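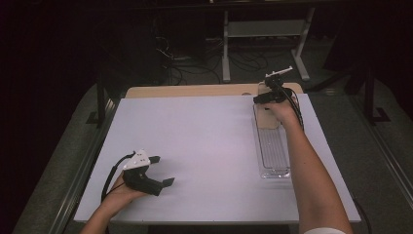
28/10/2022

Bench notes, tray layout for the Brornley sample drawer. Mostly so I dont forget and so Cyrill can pick it up.

Board first. The lavender one stays on the table, the white one goes back to the store room. Tried both under the ceiling lights and the white glares, clear plastic just vanishes on it. On the lavender you can at least find the edges of a tray. Still not great at the far end. Wiped it down with the mild stuff, no alcohol – the last board went cloudy from that in July and we had to bin it.

Board doesn't reach the back edge of the table, there's a strip of bare wood left over. Fine. Leave the small hole in the wood alone, do NOT plug it, Lanz wants to use it for the stop peg if we ever get one that fits.

Trays. Using the long clear one with the ribbed bottom, laid lengthwise, pointing to the far edge. Tried it sideways, too much reaching across and your sleeve ends up in everything. Lengthwise you fill from the far end and work back toward yourself. Near end toward the middle of the board, a little right of center. Will put tape marks down once we agree on it, not before, last tape left gunk.

Ribs are good and bad. Good: small stuff doesn't slide when you nudge the tray. Bad: thin flat things stand up against the ribs and look like they're seated when they aren't. Press down, check, then move on. Might want a liner. Skirum sells a thin foam sheet by the roll, 300 mm wide, would need trimming. Ask for a sample before ordering a whole roll!!

Order of filling, as of today:
far end – the beige pieces, they go in first
middle – leave open until the Jillholm parts show up
near end – labels and the odd bits

Reason for beige first is only that they're the tallest and you knock them if they're in front. Did it the other way yesterday and knocked the same one over 2 times. Light beige on a clear tray is easier to see than I expected.

Lid question still open. The drawer is shallower than the drawing says, I get 5 mm less clearance at the back than at the front. Either the runner is bent or somebody measured to the wrong lip. Cyrill Zaugg has the drawing, rev 841, pls check against the real drawer and write the number in here, not on a sticky note.

Cables: keep them down the outside, left one on the left, right one off the right side of the table. If one gets across the board it drags the tray along with it. Obvious but it happened twice this morning before coffee.

To do
- liner sample from Skirum
- measure drawer again, front and back
- chase Jillholm parts
- second tray same as this one, check the shelf behind the door first, think there was a stack of them
- carpet under the table needs a vaccuum, found one of the small clips down there

Didn't get to the labels. Font is too small anyway, Lanz couldn't read them from standing. Redo bigger, black on white, one line only. Picking up at the near end tomorrow.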